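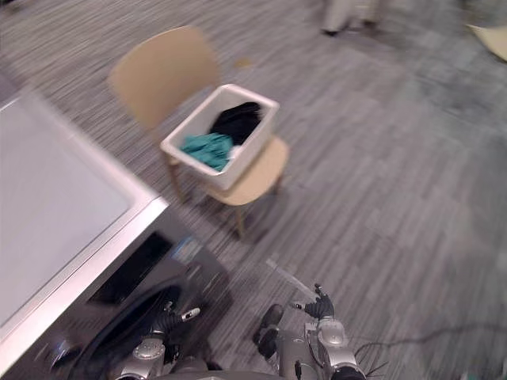

We use cookies to remember your settings. OK

Film 50: Animated Superhero Sequels
Handout for Wednesday's session, W. Cheetham

Welcome back, everyone! Before we get going on the team-up pictures, I want to spend a little while on what a sequel owes its audience, and I'll try not to wander (you know me by now).

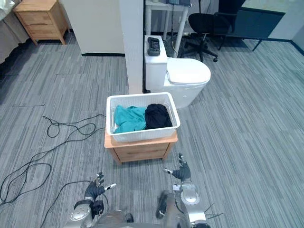 Staging in a cartoon is all choice, since a drawn room holds only what someone bothered to draw. When you watch the hideout sequence, list the ordinary things the heroes stand beside. A white laundry basket on a nightstand with two drawers, say, tells us a person lives there, and a good background artist will slip that in before a line is spoken. Gareth Bloxham's essay calls this "housekeeping," and I do love that word for it. 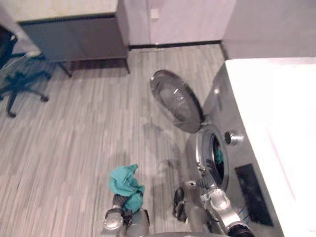

Vol. 6, No. 11

Now, tone. The sequels we're watching get bloodier and sillier at once, and the trick is in the cutting. Try the Trenton chase with the sound off, then again with it on, and jot down where you laughed each time. The jokes mostly land on the cut, half a beat after the punch,
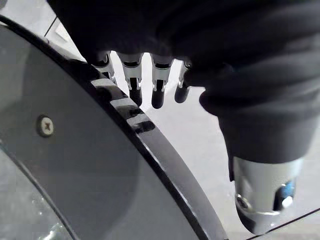 and that half beat is what the voice cast has to play around when a part changes hands. Listen for the pauses as well as the accent! For next time, please read Bloxham up to page 19 and bring one paragraph on a recast villain you liked better the second time.

Contact: Film Office, Parsons Hall | Back to top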